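Food Habits of First-Year Students at Taremton College
Project report, Group 3
Noreen Mulligan and Bríd Mulcahy
23 January 2025

Background
Our project looked at how first-year students organise lunch on days with classes. The college cafeteria changed its hours in August and we wanted to know if this had affected what people eat.

Method
We handed out a paper survey in the library foyer and in the two residence buildings. We got 118 completed forms back. The survey asked where students ate lunch, what they spent and whether they brought food from home. We also asked them to keep a lunch diary for one week, but few did, so the diaries are left out of the results.

Results
Most students who live in residence still use the cafeteria. Students who commute are more likely to bring lunch, and a sandwich was the most common answer by a wide margin. Several wrote in the margins that the microwave line in the Chae Building is too long to be worth joining between classes. Price came up more often than taste. Students with a morning lab skipped lunch more than any other group, which we did not expect and did not have a question for.
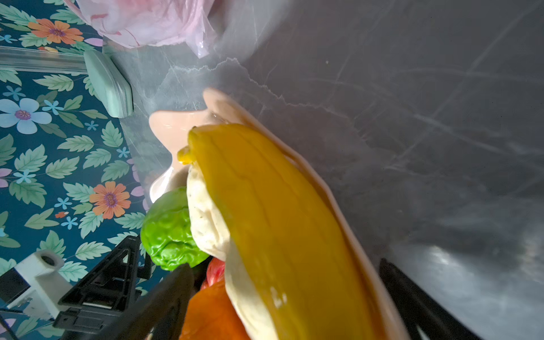 Figure 1. Toy sandwich with a yellow slab and green lettuce on a pale pink plate.

Limitations
The forms were collected in the daytime, so evening students are under-represented. Question 2 was badly worded and some people read "usual lunch" as lunch on weekends.

Recommendations
The cafeteria could stay open through the early afternoon on lab days. A second microwave area near the Vukeck Wing would help commuters. A future survey should go out online as well as on paper.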